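Home | Kitchen | Laundry | Garden | Ask Me

Print this page | E-mail this to a friend

How to clean a kitchen in one evening (without hating it)

I used to clean my kitchen the way I suspect a lot of people do, meaning I wiped whatever looked worst and then sat down. Then my sister-in-law announced a visit with two days' warning, I pulled the toaster away from the wall, and, well. Let's say I learned some things about crumbs. What follows is the routine I've settled into since then. It takes me one evening, with a podcast going and a cup of tea getting cold someewhere I'll find later.

What you need

A big bottle of plain white vinegar, a box of baking soda, dish soap, a stack of rags (old T-shirts are the best, cut them up and don't be sentimental), a toothbrush you've retired, and a plastic scraper. I also keep a bottle of Clinine under the sink for greasy spots, but any kitchen degreaser will do the job. One warning before we get going: vinegar and bleach don't go together, ever. They make a gas you do not want in your lungs. Pick one for the evening and put the other one away.

Start at the top

Dust and grease fall down, so the floor comes last. I start with the tops of the wall cabinets if they don't go up to the ceiling. Mine don't, and the stuff up there is a sort of sticky gray felt. Spray the degreaser on, leave it while you go do something else, and then scrape before you wipe. If you wipe first you just push it around and ruin a rag.

When you've got it clean, lay down a sheet of parchment paper or old newspaper. Next time you lift it off, throw it away and put down a new one! My neighbor Renu Bhatt told me that one and I'm still a little annoyed I didn't think of it myself.

The range hood filter

Most metal mesh filters slide or pop out. Fill the sink with the hottest water your tap gives you, add a good squirt of dish soap and a handful of baking soda, and drop the filter in. It can soak while you do the next part. Then give it a scrub with the toothbrush, rinse it, and stand it up on a towel to dry all the way before it goes back in. Charcoal filters are a different animal – don't wash those unless the manual says you can. They usually just get replaced.

The microwave

My favorite part, because the microwave does most of the work. Take a microwave-safe bowl, put in a cup of water and two spoonfuls of vinegar (or half a lemon, squeezed and dropped in), and stand a wooden spoon or toothpick in it so the water doesn't boil up on you all at once. Run it on high for 4 minutes. Now leave the door shut and walk away for a bit. The steam is loosening all that spaghetti sauce for you. Be careful with the bowl when you take it out, it'll be very hot.

Lift out the turntable and wash it in the sink like any other plate, once it's cooled down. Wipe the roof first, then the walls, then the floor, and do the inside of the door and the seal around it too. Dry the floor before the plate goes back, and give it a little turn with your finger to make sure it's sitting right. 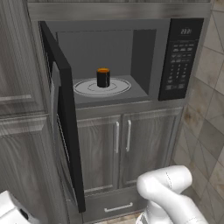 Door wide open and the turntable back in the middle.

If there's still a smell (popcorn, fish, you know who you are), leave an open dish of baking soda in there overnight. Just remember to take it out before anybody heats up their oatmeal.

The oven

I don't love the spray-on oven cleaners, they make me cough. My way is slower. Make sure the oven is off and cold, mix baking soda with enough water to get a paste like thin frosting, and spread it over the bottom and sides. Keep it off the heating elements and away from any vents. Leave it overnight if you can. In the morning, scrape, wipe, then wipe again with clean water until your rag stops coming up white. The racks can soak in the bathtub on an old towel so they don't scratch it.

Counters, sink, floor

You're nearly there! Move everything off the counters, and I mean everything. Soapy water is fine on pretty much any surface, but keep the vinegar away from marble and other natural stone because it can etch it. Then the sink gets a sprinkle of baking soda and a scrub, and the faucet gets the toothbrush around its base.

Sweep before you mop. My friend Pieter Zwane mops straight over the crumbs and says it saves a step, and I have seen his floor.

Keeping it going

I do the whole thing in the spring and again in September, and in between I do the microwave whenever it starts to bother me. The filter gets a soak when I notice it's tacky. If you have a different trick for cabinet tops, send it in through the Ask Me page, and please tell me what your cabinets are made of so I don't wreck mine trying it.

Print this page | E-mail this to a friend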